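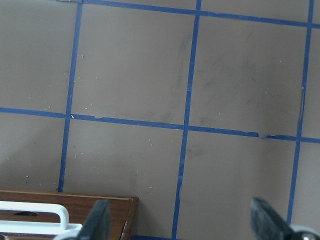

Opinion > Data Collection > Bench Notes

Counting demonstrations is a poor way to measure a training set. Irnesov passed 1,133 last month, and up to 500 start from the same pose. Blue tape on a gray surface gives you cells to sample from. It does not make an operator use them.
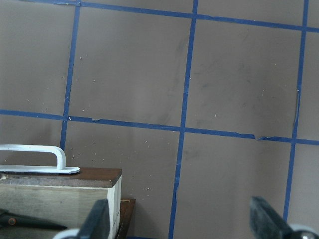
Inese Paju wants start positions drawn by script. I agree, and would log the cell with every episode.

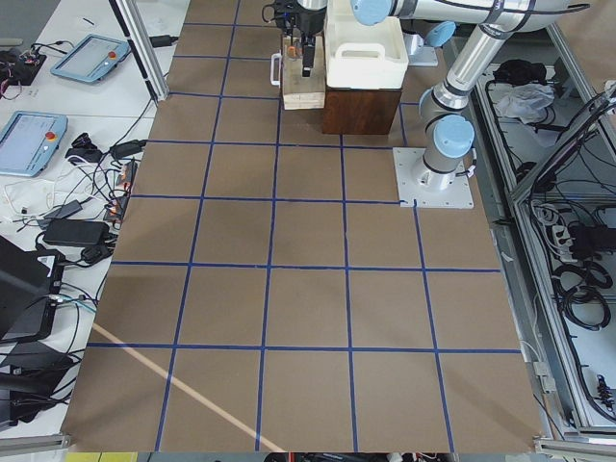 What to keep

Keep the failed grasps, labeled. Our 216 were deleted at Lill, and the policy never learned to retry.
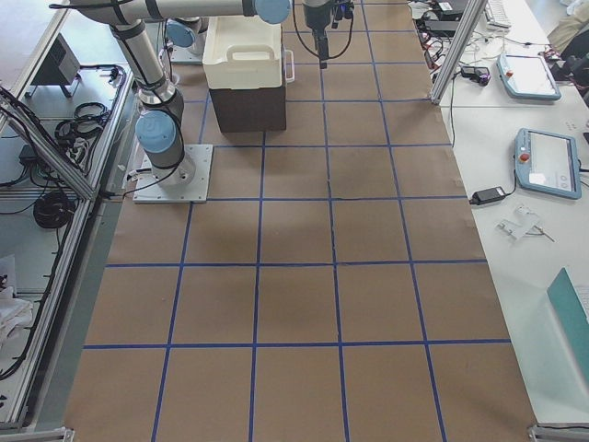
Fixed views and wrist views should share one clock. Fix that before buying a second arm.

Filed under: Robot Learning, Opinion

Related
Wastura: 2 months of logs
Labeling retries at Batberg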